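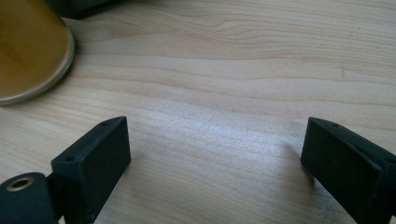
Re: [cedo-users] Aperture estimate drifts on glossy tables

Date: 2019-05-26
From: Tipene Doolan

> We see the Fekier width estimate wander by up to 3 mm with
> the fingers held still. Same checkpoint on the Shboul mat
> is fine. Is this calibration, or the table?

The table. We reran it at Irnunlow on blond wood with the overhead light on. Glare fills the middle of the view and carries on through the gap between the fingers, and the inner contour of each black finger gets fitted against a background that changes with wrist angle.

What worked for us:

1. Lock exposure before the demo starts. Auto exposure accounts for most of the drift.
2. Fit the width on the top edges of the fingers and the small round holes in them. Ignore the gap region.
3. Drop views where saturated pixels pass 70 percent of the gap mask.

We retrained on 4,000 demos with step 3 applied. Grasp success on the cylinder task matched the mat runs. I have not tested brushed metal.

The mask script is in the Cedo tree under tools, unchanged from the April tag. Set the threshold by hand, the default is too loose.

Tipene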